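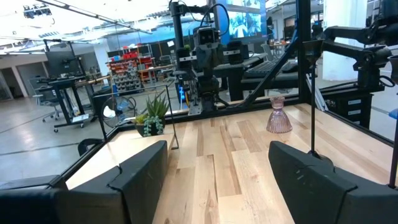 Students in the March course at Hokosville asked why a robot should be shown a task at all, when an engineer can write the motion down. One of them put it more sharply: if I must move the arm myself, I have done the job already, so what is the machine for?

We take this remark as the start of Chapter 4. It is a fair objection, and the answer to it depends on the task. A motion that is always the same can be written down in an afternoon. But when the objects are light, easy to break, and never in quite the same place, the list of rules becomes long and it still misses cases. In such work it is often quicker to guide the robot through the task many times and let it learn from the record.

4.1 Two ways of showing

In teaching by hand, the person holds the arm and leads it. In teaching by remote control, the person moves a separate device and the arm follows. The first way gives a good feeling for contact. The second keeps the hands of the teacher out of the camera views – this matters when the robot must later work from the same views alone.

The running task of this chapter is the arranging of a table display with glass pieces and candlesticks. The glass is ribbed and narrow at the waist, so the grip must be chosen with care. 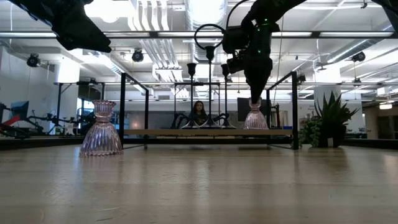

Must every demonstration be perfect? A small correction in the middle is useful, for it shows the robot how to come back from an error, but a demonstration in which an object falls should be marked and kept apart.

In the Pelletier exercise set, which we use in the rest of the book, there are 119 demonstrations of one display task. The reader should look at several of them before training anything. Look at the speed of the approach, at the pauses, and at the moment when the fingers close.

4.2 What the wrist sees

A camera at the wrist moves with the gripper. It shows the fingertips well and the rest of the table badly. For this reason it is nearly always used together with a view from farther away.

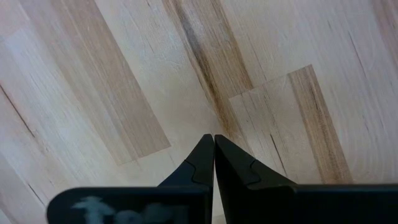
Figure 4.3. Wrist view with the gripper closed and no object between the fingers.

Before recording, compare such a view with the reading of the finger position. If the two do not agree, the error will be copied into every demonstration that follows. The Pronolico software permits up to four views in one record, and all of them must share one clock.

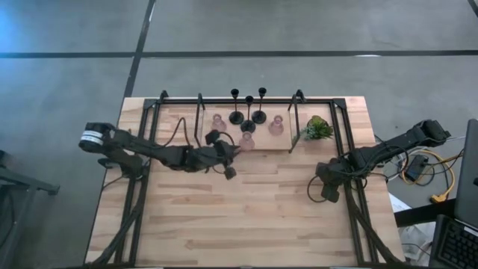 4.3 Preparing a recording session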